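Plirkine 한 달 사용기: 하이퍼파라미터 탐색이 이렇게 편해도 되나

요즘 이미지 분류 모델을 학습시키면서 Plirkine이라는 하이퍼파라미터 탐색 도구를 쓰고 있습니다. 원래는 직접 짠 랜덤 서치 스크립트에 엑셀 정리로 버텼는데요, 연구실 동료 Wenjie Song이 한번 써 보라고 해서 설치했다가 그날 저녁에 기존 스크립트를 지워 버렸습니다.

설치는 pip 한 줄이면 끝나고, 학습 함수에 데코레이터 하나 붙이고 탐색 범위만 적어 주면 바로 돌아갑니다. 설정 파일이 YAML이 아니라 그냥 파이썬 딕셔너리인 게 저는 정말 마음에 들었어요! 조건부 파라미터(옵티마이저가 SGD일 때만 모멘텀을 탐색한다든지)도 if문 쓰듯이 적으면 됩니다.

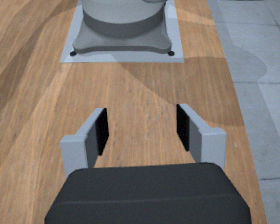
제일 감탄한 건 조기 중단 기능입니다. 가망 없는 시도를 초반 에폭에서 알아서 잘라 주는데, 기준이 꽤 똑똑해요. 학습률 워밍업 구간에서는 판단을 미루는 옵션이 있어서 초반에 느리게 출발하는 설정도 억울하게 잘리지 않습니다. 제 경우 2,000번 시도를 걸어 두었더니 1,400번이 중간에 정리됐고, 덕분에 GPU 한 장으로도 주말을 넘기지 않고 끝났습니다. 예전 같으면 엄두도 못 냈을 규모예요.

대시보드도 좋습니다. 브라우저에서 평행좌표 그래프를 바로 볼 수 있고, 축을 드래그해서 구간을 좁히면 그 범위로 새 탐색을 이어서 시작할 수 있어요. 배치 크기와 weight decay가 서로 얽혀 있다는 것도 이 화면을 만지작거리다가 알았습니다.
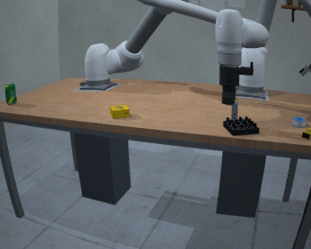

아쉬운 점도 적어 둘게요. 분산 실행은 아직 좀 거칩니다. 워커를 60개까지 늘리니까 기록용 DB에 잠금이 걸려서 시도 몇 개가 결과 없이 사라졌어요. 백엔드를 SQLite에서 PostgreSQL로 바꾸니 괜찮아졌는데, 문서에는 이 얘기가 맨 끝 각주에만 있습니다. 그리고 시드 고정! 샘플러 시드와 학습 시드를 따로 지정해야 하는데 저는 그걸 모르고 같은 실험을 두 번 돌렸네요. 재현이 안 돼서 한참 헤맸습니다.

비교 삼아 Sterkari도 같은 모델로 써 봤습니다. 그쪽은 시각화가 더 화려하고 팀 권한 관리가 잘되어 있어서 여럿이 쓰기에는 나아 보여요. 다만 혼자 노트북에서 시작해 서버로 옮겨 가는 저 같은 사람한테는 Plirkine 쪽이 훨씬 가볍습니다.

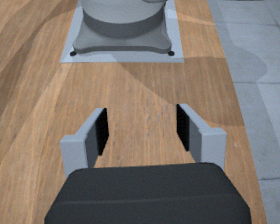

시뮬레이션 렌더링: 나무 상판 위의 로봇 베이스와 두 손가락 그리퍼

버전은 5월에 나온 걸 기준으로 썼습니다. 다음 버전에는 다목적 최적화가 들어간다고 해서 벌써 기다리는 중이에요. 정확도와 추론 시간을 같이 놓고 돌려 볼 생각인데, 결과가 나오면 설정값까지 이 글 밑에 붙여 놓겠습니다.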